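Ruststead Old Orchards Survey: progress report to the Olard Fund
6th March
Khang Phùng, survey coordinator

This report covers the work done since our first claim in September. It follows the headings in the grant letter, except that mapping and the public record are taken together, as agreed by phone.

Fieldwork

We have now recorded 1,677 fruit trees across 16 parishes. Most are apples, with a fair number of pears and damsons along the river side. Cherries are scarcer than the old sale papers led us to expect, and where we did find them they were mostly past bearing.

The autumn was good to us until the rain set in. Fruit was still on the trees for the first part of the survey, so identification went quickly. After that we were working from bark, habit and what owners could remember. Records made without fruit are marked as provisional and will need a second visit when the trees are next in crop. I would sooner carry a long list of provisional entries than put names to trees we are unsure of.

Access has been the slow part. Several orchards changed hands in the last few years and the new owners did not always know what they had. Letters worked poorly. Knocking on doors worked much better, and we have stopped sending letters except where a house is let. 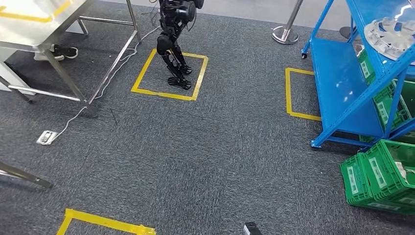

The two parishes on the north edge have not been started. The lane was under water for much of the winter and the farm tracks beyond it are still soft. We plan to go there once the ground will take a vehicle. This does not affect the total budget, but it does move some travel costs into the next claim period.

Naming and grafting

We sent fruit samples from almost 30 trees to Fourie, the nursery that is doing our identification work. Most came back with a firm name. The rest matched nothing in their collection and may be local seedlings. One of these, a late yellow cooker from the churchyard at Nether Ruststead, keeps very well and there has been interest in it from people who used to buy it by the bucket.

Cuttings were taken in the cold spell and are being held in damp sand at the nursery. Grafting will begin this month. We had intended to use one rootstock throughout, but Fourie advised a stronger one for the heavier clay sites and we have taken that advice. The extra cost is small and comes out of the contingency line.

Canker is worse than we expected in the orchards nearest the brook. We have asked that no wood be taken from those trees for the time being. It means that a few of the varieties we most wanted to save will have to wait until clean wood can be found elsewhere.

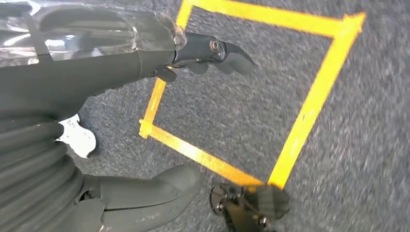 Arm and gripper over grey speckled carpet.

Mapping and the public record

All field sheets up to the end of the year have been typed up and loaded into Zesent, the mapping package we bought with the first instalment. It handles the tree points well. It is less good with old field boundaries, which have to be traced by hand from the tithe maps, and this has taken more evenings than I allowed for.

Owners were asked whether their orchard could be shown on the public map. Most agreed. Where they did not, the parish total includes the trees but no location is given. We also had to correct a number of early records where the grid reference had been written down the wrong way round. These have been checked against the sheets and put right.

The printed booklet is behind. The text for the pear section is done and the apple section is in draft, but we have no illustrations for either. I would like to move the print date to after the summer so that the revisits can be included. Please let me know if the fund has any objection. 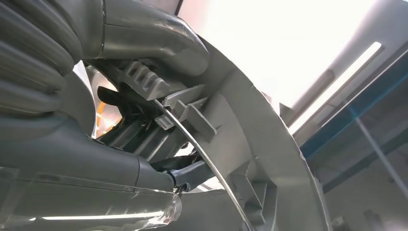 Training and events

We have run six pruning days. They were all full, and the later ones had a waiting list. People have asked for a follow-on session about restoring neglected trees, where the work is spread over several winters. We can run this next winter within the existing training line if we drop the planned scything day, which drew little interest.

The cider evening was cancelled because of snow and has not been rebooked. The hall returned our deposit.

Spending

Spending is slightly under forecast. The underspend is in travel and print, for the reasons given above. Nursery costs are a little over. A full breakdown with receipts has been sent separately to the grants office.

Next steps

Grafting comes first, then the northern parishes as soon as the tracks allow. Revisits to the provisional trees will begin when the early apples are ripe. We would also like to talk to the fund about what happens to the young trees once they leave the nursery. Several parishes have offered ground, but none of them has yet agreed in writing to water and guard the trees through their first summers.

Related
Apple varieties recorded in Ruststead, working list
How to take and store graft wood
Notes from the tithe map sessions
Our first claim report to the Olard Fund

Contact the survey office | © Ruststead Old Orchards Survey | Back to top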